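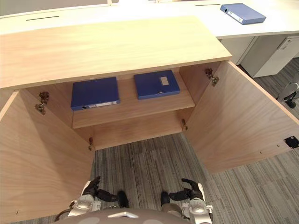 Ordinary dish soap takes stage makeup out of a white collar faster than anything sold for the job, according to one reader of our June page, provided it goes on before the shirt touches water. We tried it on two collars and agree. The rest of this page is in the same line: looking after clothes, props and sound gear at home when you do sketch, stand-up or variety nights and have no wardrobe department.

Updated Sunday, October 5, 2025

SHIRTS, SUITS AND DRESSES

Collar makeup. Rub a little dish soap into the dry cloth with your fingers, leave it ten minutes, then rinse from the back with cool water. Greasepaint may need a second round. Check the collar before it goes in the dryer. Heat sets whatever is left.

Sweat smell in a jacket you can't wash every week. Mix one part cheap vodka with one part water in a spray bottle and mist the armpits and the lining from the inside. Hang the jacket in moving air overnight. Test the lining first where it won't show – acetate can mark. Don't add perfume to the bottle.

Creases on the day. A steamy bathroom works on wool and does very little for cotton. For cotton, pack a small travel iron and a folded bath towel, and press on the dressing room table if the table can take it. Most venues will tell you there is an iron. Ask when it last worked.

Missing buttons. Sew a spare inside the bottom hem of every costume shirt, in the thread you would use to put it back on. Leave a long tail on the thread.

Sequins. Wash by hand, inside out, in a basin. Roll in a towel to get the water out and dry flat. If a row starts to run, put a dot of clear nail polish on the loose end of the thread right away and sew it down later.

Shoes that squeak. Sprinkle cornstarch or talc under the insole and walk around for a few minutes. If the squeak is in the outer sole, rub the seam with a candle stub. Listen on a wooden floor. Carpet hides it.

PROPS

Rubber chickens, fake fruit and other vinyl. Wash in lukewarm water with a drop of dish soap and dry well. Vinyl that is stored pressed against other vinyl can stick, and the color moves from one piece to the other. Wrap each piece in plain white tissue or an old pillowcase. Newspaper leaves print behind.

Foam hats and oversized heads. Vacuum through a piece of pantyhose stretched over the nozzle. Small tears close well with contact cement, put on both sides and left until tacky. The cement smells for a day or two, so don't do it the night before.

Breakaway bottles. Keep them in the box they came in, with the dividers, on a low shelf. We lost a full dozen at the Ledesma when someone used the box as a step.

Whipped cream pies. Shaving foam holds its shape longer under lights but stings the eyes and is hard on wigs. Real cream from a can goes flat fast, so fill the plate in the wings. A paper plate with a damp dishcloth under the foam has enough weight to throw properly. Put down a plastic shower curtain. The kind with magnets in the hem stays where you put it.

Confetti. Buy the large tissue pieces and leave the metallic sort in the store. For clearing up, a rubber broom pulls it out of carpet better than a vacuum does, and you can put the last of it down to experience. At the Horthorpe hall we were still finding it in June from a show the winter before.

Playing cards. Humid rooms make cards clump. A deck left overnight between two hardcover books with a sheet of blotting paper on each side comes back fairly flat. Once the faces are sticky, throw it out.

PAPER AND SCRIPTS

Keep running orders, music cues and the master copy of each script together, and keep them somewhere that isn't the prop box. Wet props and paper travel badly together.

Set lists for the floor should be in thick marker on white card. Black on white reads under almost any light. Red marker disappears under red gel, and we have seen a ten-minute spot turn into four minutes that way.

Punched pages tear at the top hole first. Stick the reinforcing rings on before the first rehearsal, on every page, while you are watching TV.

Number the pages by hand if the printer didn't. Do it in the same corner every time.

Old material is worth keeping. Ours goes back further than is sensible, and the index now runs to 1469 bits, most of them bad. Two lines each is enough: what the bit is, and where it was last done. When a venue such as Skutard asks you back, you can see in a minute what they have already heard.
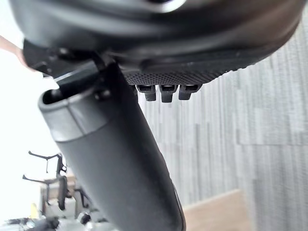 Perforated strip with three small black tabs.

MICROPHONES AND SMALL SOUND GEAR

If you bring your own vocal mic, clean it after every show. Unscrew the wire ball at the top, keeping the rest upright, and carry only the ball to the sink. Warm water, a drop of soap, a soft toothbrush. If there is a foam liner and it comes out easily, wash it separately and press it in a towel. Both parts need to be fully dry before they go back. Leave them overnight. Don't use a hair dryer on the foam.

For a mic that doesn't come apart, hold it head down and brush the grille with a barely damp toothbrush. Head down matters, as drips go out instead of in.

Cables. Coil them in the direction they want to go and tie them with a strip of hook-and-loop. Wrapping a cable around your elbow puts a twist in it that you will be fighting for years. Put a band of colored tape at both ends, the same color on all of yours. Everybody at an open mic has black cables.

Tape residue on cables and stands comes off with a little vegetable oil on a rag. Wipe the oil off again with soapy water.

Batteries. New ones for the show, half-used ones for rehearsal. Take them out of anything you won't use for a month. If one has leaked, a cotton swab with white vinegar clears the crust. Wear gloves, and let the contacts dry before you try it.

Kazoos, slide whistles and anything else that goes in the mouth: wash plastic ones in warm soapy water and wipe metal ones straight after playing. One per person. Write names on them.

PACKING THE CAR

Load in the reverse of the order you will need things. Costumes go in last, on hangers, in a zipped bag.

A clear plastic tub is better than a cardboard box, up to the point where you can't lift it. Two smaller tubs will go through a stage door that one large one won't. Tape a list of contents inside the lid and check it on the way out as well as on the way in – what gets left behind is nearly always the small thing on top of the piano.

Keep one bag that never gets unpacked. Ours has safety pins, black thread and a needle, gaffer tape, two markers, a flashlight, throat lozenges, a towel, a bottle opener and a pair of plain black socks. The socks have been used more than the tape.

Parking at Indo is on the street after six, and the load-in door is on the side with the trash cans. Bring something to wedge it open.

QUESTIONS WE GET A LOT

Can wigs go in the washing machine? No. A basin of cool water, a little shampoo, no rubbing. Dry on a jar or an upturned vase.

How do you get fake blood out of a cotton shirt? It depends on the blood. The sugar kind rinses out in cold water. The kind with strong red dye may never leave completely, so have one shirt for it and don't promise that shirt to anyone else.

Is hairspray any good on ink? It used to be better, when most of it had more alcohol in it. Rubbing alcohol on a cotton pad does the same work. Put a folded paper towel behind the stain and change it as it colors up.

What about a velvet curtain that has gone dusty? Brush it downward with a soft clothes brush, top to bottom, with the window open. Don't use water.

The June page on wigs and false mustaches has 352 comments now and is closed to new ones. Send anything about spirit gum to the contact form. The next page will be on folding tables, easels and music stands that won't stay up.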